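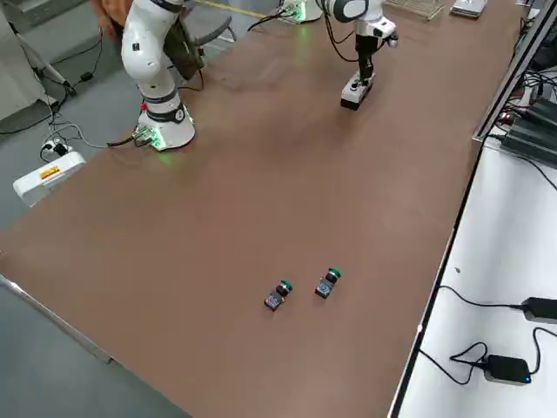

Two Green Buttons

I came to the cell in March, when the snow in the yard was gray and the heating in the Menon building worked only in the mornings. My job had a long name in the contract. In practice I was the person who looks after the two arms at the brown table, and who writes down what was done to them.

Before me there was another person with the same job. She left me a notebook. It had a hard cover and the word WOVALANCE on the front, the name of the project, written carefully, and under it, less carefully, "please read all." I read all. It took me two evenings in my room with a dictionary, because she wrote small and used words for parts that I had learned under other names.

Her first page was about waking up the cell. Power at the strip, then wait. Control boxes, then wait. Do not touch the arms while they think. When the rings at the bases turn green you can breathe, she wrote, and after that the joints must be walked one after another, slowly, from the base to the wrist. I liked this word, walked. In my language we would say that the joints are greeted.

So each morning I greeted them. The left arm was the quiet one. The right arm had a sound in the second joint, like a person who puts a cup down on a saucer in the next apartment. The notebook knew about it. "It has always done this," she wrote. "Measured. Within limit. You will stop to hear it." I did not stop to hear it.

The task of the cell that spring was the buttons. Warov, who paid for everything, made panels for pumping stations, and each panel needed push-button switches put into it with the cap up and the label forward. The switches arrived mixed in a bin. Before the arms could put anything anywhere, they had to learn to take one from the bare table, lying in any direction. A green cap, a dark body, and that was all. A child would do it while looking out the window.

The right arm could do it too, until the week I am writing about.

That week it started to close too high. The gripper came down above the switch, very nicely, like a hand over a sleeping cat, and the fingertips closed on the edge of the cap. The switch rolled. The arm went up with nothing and carried this nothing with great care to the other side of the table, opened its fingers and let it go. Then it came back for the next one.

I wrote in the log: right arm, pick failed, height. I ran it again, and it failed again.

The notebook had a page for this. At the top she had written "When it misses," and below there was a list, which I copy because I came to know it by heart.

Check if somebody moved the table.
Check the fingertips for wear.
Check the screws at the wrist.
Teach the table height again, 2 points, then 2 more far from the first.
Only then believe it is the software.

The table was not moved. I had put small pencil marks on the floor in my first week, and the legs stood on them. The fingertips were a bit shiny but the shape was good. I changed them anyway, and the new ones missed in the same way as the old ones, which at least was a polite answer.

Then the wrist. There are four screws between the black section and the white body of the gripper, and I put the key in each of them. Three did not move. The fourth turned before I had decided to turn it.

I sat down. I must explain that I come from a family where a loose screw is a moral question. My father repaired sewing machines, and when he found such a screw he would put it on a white cloth and look at it for some time, and then look at us. I took mine out and put it on a paper towel. The thread was clean. There was no trace on it of the blue glue that should hold it. The other three had the glue. This one had been put in dry.

I looked in the log to see who was the last at the wrist. I already knew the answer. It was my own handwriting, from my second week, when I had changed the gripper cable. "Four screws, glue, torque, done," I had written. I had even underlined done.

I could have written the new entry in a way that said nothing about the old one. "Screw loose, corrected." This is true, and a manager at Warov would read it in one second and be happy. I held the pen for a while. Somebody was walking in the corridor with a cart that had one bad wheel, and I waited until it was past.

Then I looked in the notebook again, not for help, only because it was lying there. After the page "When it misses" two pages were stuck together at the corner. I had read over them without noticing in those first evenings, so it was a lie that I had read all. I opened them with my thumbnail.

"Left arm, wrist," it said. "Screw put in without glue. By me. I was in a hurry for the train to Clovden and wrote in the log that I used it. 501 cycles later it dropped a part. Today I corrected the log too. The arm does not care, but the next person will."

The date was from before I had this job, and before I had ever heard of this town.

I cleaned the thread. I put one drop of glue, and I waited the time that is written on the bottle, all of it, watching the clock above the door. Then I turned the screws crosswise with the torque key until each one clicked. I took out the other three and did them also. I went back to the page from my second week and wrote beside my underlined word, small but possible to read: "One screw was without glue. Found later, see below."

After that I taught the height. For this you bring the arm down by hand, and it lets you do it, it becomes light and a bit sleepy, like somebody who is being helped out of a coat. You put the fingertips almost on the table, with a feeler gauge under them, and you press the key to save. Near the base first. Then farther out, where the arm has to stretch. I did my four points, and the numbers agreed with each other as they had not done all week.

It was after four in the afternoon by then. The sun in that building comes in late and low, and it makes the table look more red. I took two switches out of the bin and laid them side by side in the open part of the table, caps pointing the same way, with a small gap between them. I did not make it easy for the arm. I turned them a little, as they would fall by themselves.

I started the program at low speed. The second joint put down its cup on the saucer. The gripper came over the first switch, stopped, and went down a little more than it had gone all week. It was a difference you could hide under a coin. The fingers closed on the body, and the green cap stayed where it should, above them, pointing up. The arm lifted. It crossed the table, and this time it was carrying something.

I let it do the second. Then I put both back and let it do them again, in new directions, until I had 200 picks in the log and my tea had a skin on it. It missed none. I know that this is only what a machine should do. But I had been alone with that arm for some weeks, and I said "good" to it, aloud, in my own language, in which the word is longer.

Shutting down has its own page in the notebook. Arms to rest position, fingers open, wait. Control boxes, wait. Power at the strip the last of all. The green went out at the bases, first one and then the other, and the table was brown again in every place.

Before I left I took the notebook and turned to the first free page. I wrote about the screw, and the glue, and how long to wait for it, and about the two pages that stick together. I thought for some time how to spell "thoroughly." Under it I wrote that the right arm makes a sound in the second joint, that it is measured and within limit, and that I do still hear it.

Then I put on my coat and went out to the yard to see if the bus was there.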